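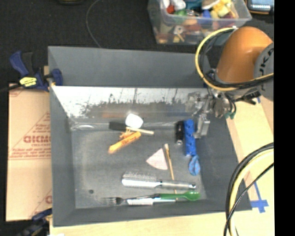 Did the robot arms cost anyone a job at our place? So far they haven't, but they changed nearly every job on the floor, mine included.

I work in returns at Trendora's Davgate site. Mixed bins used to be sorted by hand, one person to a bin, eight hours standing. Now an arm does the picking and one of us looks after two stations. I clear jams, swap full tubs, and deal with whatever the arm gives up on. Thin things lying flat are the worst. Brushes and forks that cross over each other come next.

My back is better. My head is more tired. When you sort by hand you can drift off a little, and the shift goes by. Watching for faults doesn't let you do that.

Hala Badawi, who trained me, moved to maintenance in February and got a raise. The rest of us got a new job title and the same pay. We've asked about that twice.

The other change is the talking. There were 30 of us along one bench, and you knew everybody's kids by name. The stations are spread out now, and I mostly see people at lunch. Marin Pavlović has asked for the break times to be lined up again, and the shift lead said she'd look at the schedule.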